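Lemerex Two-Arm Bench Package

Sold and supported by Stestero. Page updated 11/18/25.

Most buyers who call us have already seen a bench like this pack a bag in a video, and they want to know how many they need. Start with one. Maybe start with none, and time your people first. Two arms cost twice what one arm costs, plus the hours spent getting them to stay out of each other's way, and that second part never shows up on a quote.

What you are paying for

The arms are the easy part to price. Grippers, wrist cameras, cables and the table add up faster than people expect. Set aside 900 dollars for spare fingers and cables in the first year. If you work with soft goods, make that 1,000. Fabric folds, sags and hides its own zipper, and the fingers have to get in close to find it.

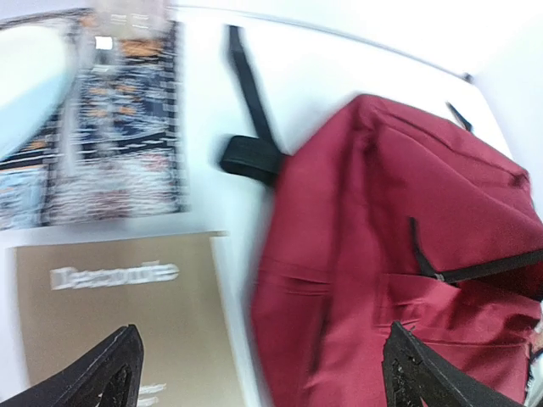

Who should wait

If your items change every week, wait. If you sort boxes of one size, a single arm from the Naltier line will do and you can skip this page. Bags, pouches and anything with a pocket are where a second arm might earn its keep, and I do mean might. We have had units come back from shops that bought on hope.

Try it with your own stuff

Fulgencio Beltrán runs our demo bench at the Ibarra building. Bring the worst thing you pack – a floppy bag, a slick cover, a thin pen – and ask to see the same job 18 times in a row. One good run tells you very little. Keep the paper log and count every time a person had to step in.

Ask these before you sign:
Who pays for setup on site?
What does a replacement wrist camera cost, and is it in stock?
How long is the bench down when a gripper breaks?
Does the price include the table and frame?

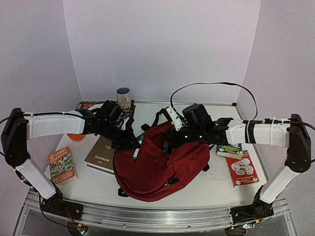

Two arms over a red backpack, with one marker partly inside the pocket.

Lead time and terms

Orders placed now ship in December at the earliest. We would not plan a holiday rush on it. The warranty runs 2 years on the arms and leaves out fingers and cables – read that line twice. Trial rental is by the month, and the first month comes off the price if you buy.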